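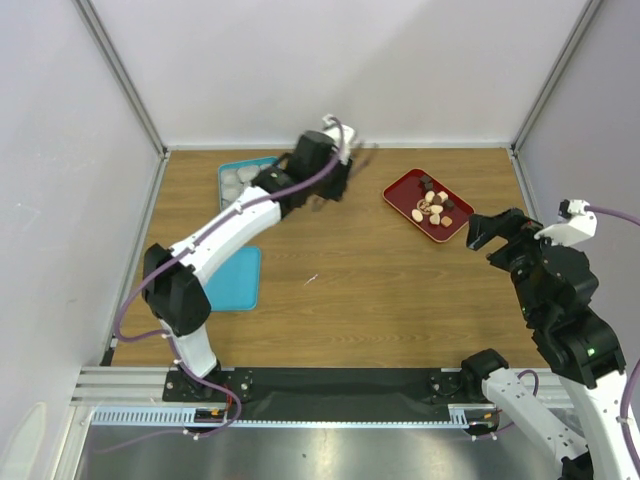 Bench 2, enclosed tabletop, from the fixed position. Left arm over the table.

Workstation inspection — Bench 2
Site: Nukham, lower workshop
Inspector: Atif Ghauri
Reviewed by: Mohsin Bhutto
December 2024

1. Tabletop surface
Result: Pass
Wood checked by hand for splinters and raised grain. Oil per the June schedule.

2. Back and side walls
Result: Pass
Panels do not shift under hand pressure. Wipe down with a damp cloth only.

3. Corner posts, grooved metal
Result: Pass with comment
Right post fasteners retorqued to 8 Nm. Left post within tolerance — no adjustment made.

4. Side edge rails
Result: Pass with comment
Slim metal rail on both sides. One burr filed on the right rail. Black fitting at front left corner checked for play, none found.

5. Joint between back wall and wood
Result: Action
Fine dust collects along the light strip. Vacuum before each shift and add the task to the Shaikh cleaning sheet.

6. Blue trays
Result: Pass
Rims checked for cracks. Load limit 200 g per tray, label to be renewed.

7. Cable, left side
Result: Action
Purple cable bows out at the elbow and trails past the mounting plate to the lower left. Fit a clip near the base — part 44 in the Gameck drawer. Leave slack for full reach.

8. Mounting plate bolts, left
Result: Pass
Witness marks aligned.

Open actions: items 5 and 7. Owner: M. Bhutto. Recheck at next inspection.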